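Nota rápida, que salgo ya. Con Ratree hemos repetido las pruebas de agarre con 200 demostraciones en vez de 800, misma política, solo cámara de muñeca. Resultado: pierde poco en objetos rígidos, bastante en la cinta. Fallos casi siempre al cerrar - se queda corto y pinza el borde. Wichai cree que es el brillo del plástico, yo apuesto por el angulo de entrada. Falta mirar los 20 peores intentos uno a uno. Mañana mas, con Faltlow ya recalibrado espero. 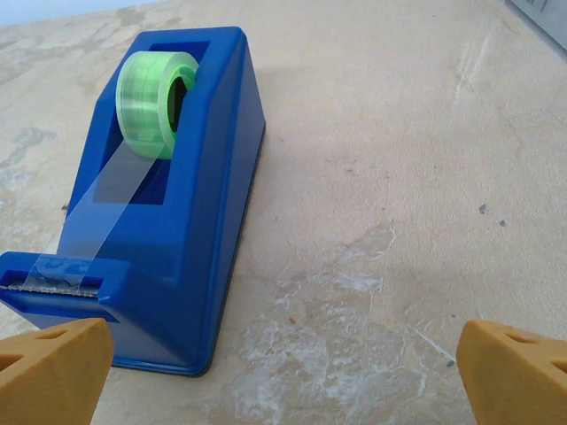

Dispensador azul en diagonal, dedos abiertos. Vista de muñeca.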